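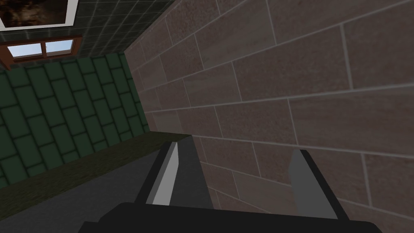
Home | Kitchen | Workshop | Cleaning | Tips by room | Ask me

When the gripper won't let go (or won't hold on)

I got into this the hard way. Last March our arm was putting mugs back on the shelf, and halfway up it just stopped, fingers clamped shut, with my favorite mug in them. I did the thing you should never do and grabbed hold and pulled. The fingers opened all at once, the mug went one way and my thumb went the other. So learn from my thumb!

First, hit the stop button before you reach in. I mean every time, even if the arm looks dead. An arm that has lost its place can wake up and finish the move it was on, and it has no idea your hand is there. Then pull the plug too, and hold something soft under whatever it's gripping - a folded dish towel is fine - before you use the hand release.

Second, check the pads. Mine had a film of cooking grease on them that I couldn't see but could sure feel. The arm kept sensing a slip and squeezing harder until it gave up with fault 179, which the Tremton booklet lists as "grip timeout" and nothing more. Warm water, one drop of dish soap, a lint-free cloth, and let them dry all the way. Don't use anything with oil in it (I tried a wood cleaner once, don't ask).

Third, run it open and empty before you give it anything to hold. I do 4 slow cycles with the fingers well away from the wall. Listen for a click or a drag on one side. If one finger gets there later than the other, stop and look for crumbs in the slide. I found half a peppercorn in mine.

And watch your clearances! Pádraig Heffernan wrote to me after his arm drove a fingertip into his kitchen tile. He'd moved the base over to make room for a bread box and never redid the wall limit, so the arm thought it had space it didn't have. It chipped a tile and bent the finger just enough that it never closed square again. If you move the base even a little, set the limits over. It takes me ten minutes with the speed turned right down, and I leave a hand's width between the fingertips and anything hard.

One more, from Kenji Esposito, who keeps his arm over the workbench: write the date on a bit of masking tape whenever you change the pads and stick it on the base. I've started doing it and I like it a lot better than my old system, which was guessing.

My mug lost its handle, by the way. It holds pencils now.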